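Skedby Makers Board > Arms and Automation > Teaching by hand vs. driving it remotely

tynnyri_tyyne
Posted 18th September

Hello all, and sorry in advance for the length, I never manage to write a short one. We have two arms on a front rail and I want to teach them to open a hard case with latches and a lid that stands up by itself. My plan was to take hold of the arms and walk them through it, the way Esko Eskola showed us back in July. My partner in this, Dinesh Lodhi, says I should drive them from the leader handles and keep my hands out of the booth altogether. Who's right? We have time for 200 runs, and I'd hate to spend them badly.

Tyyne

flirkance_fan
Dinesh is right, sorry Tyyne! If your hands are in the view of the cameras while you record, they end up in everything the arms learn from. Then you take your hands away and the poor things are looking at a picture they've never met before. I threw out 61 recordings that way and sulked all weekend.

ojala61
I'm going to disagree a little, in a friendly way. Guiding by hand gives you a feel for the latch that I have never once got through a leader handle. You know when it's about to give. With remote driving I tend to press too hard, because all I have to go on is what I can see, and then the whole case scoots backward. So what I do is guide by hand first with nothing recording, only to learn the motion myself, and then record from the handles.

flirkance_fan
Well, that I can live with. I'd still say most of the scooting is an arm going too fast, though. Slow down and it mostly goes away.

NadineG
Nadine Ghanem here, from the Drokbridge group. We've been on a case job too, two arms, all remote, and I'm with ojala on the practice part. Mine was 15 minutes of practice before each session and it was worth every one of them. The other thing I'd say is don't tidy up too much! Leave other things on the floor and let the case be open sometimes and closed other times, or the arms will only ever know one starting point. A few from ours, the last of them from the wrist camera: 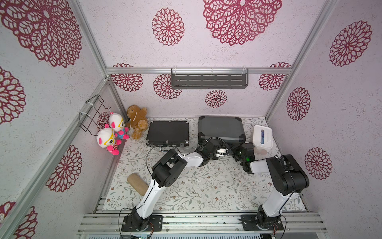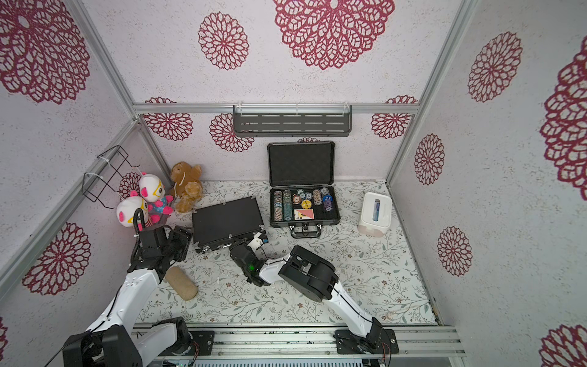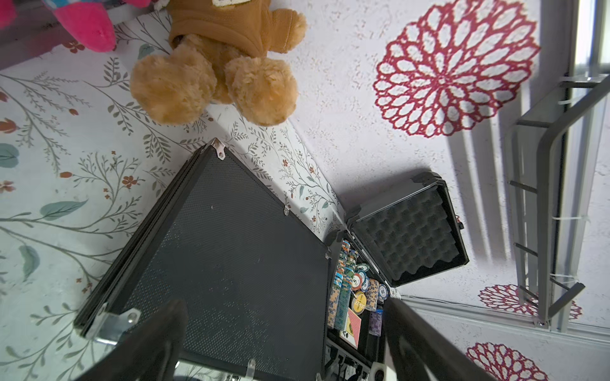

As for the driving itself, I'd think hard about who holds which side. We began with one person on both handles, and then tried Fotini Manolakis on the left and me on the right, and I was sure two people would be smoother. It was dreadful. We kept waiting for each other, like two people in a doorway, and all of those polite little pauses went into the recordings. One driver, both hands, and a cup of tea between batches.

ojala61
Ha, I had the opposite with two drivers, but we've been married a long time. I do agree about the pauses. If you stop to think halfway through, throw that run out and start again - the arm has no idea you were thinking, it just learns to stop there.

flirkance_fan
I keep mine if the pause is short. Throwing out every slightly clumsy run leaves you with nothing that shows how to recover when the grip slips, and it will slip.

tynnyri_tyyne
Oh, this is wonderful, thank you all. Dinesh has read it over my shoulder and is being unbearable. We'll practice by hand with the recorder off, as ojala says, then I'll do 15 remote runs on my own with both handles and see how the latches go before we touch the rest. Nadine, did you drive from the wrist view or mostly from the one over the booth? I get a bit lost in the wrist one as soon as the arm turns.

NadineG
Mostly from the one over the booth, and the wrist view only for the last little bit at the latch. Fotini does it the other way round and we've agreed to stop discussing it.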